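4.2 Teaching the arm to reach into a perforated basin

Folks write to us at Dunbridge asking whether the Vukby arm can take over laundry or dishes yet. Our fair answer is "parts of it, with you close by," and reaching into a metal basin is a good part to begin with.

1. Clear the basin and switch the arm to Slow.
2. Choose Routine 241 and lower the open gripper until both fingers are below the rim.
3. Wait 2 seconds, then press Hold.

Note: Shiny metal full of little holes is harder for the arm than it is for you and me, and glare can pass for an object.
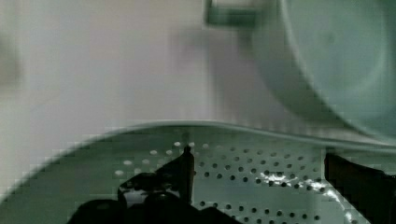

4. If the screen shows code 751, dim the nearest lamp and press Retry. Please be patient with it, it's still learning your room!
5. Once Hold stays green, place one dry washcloth in the basin and press Pick.

Caution: Keep your hands out of the basin whenever the arm is powered, and never run this routine in a machine that can spin. For bigger loads, you're still quicker by hand, I'm afraid. Sorting is covered in 4.3.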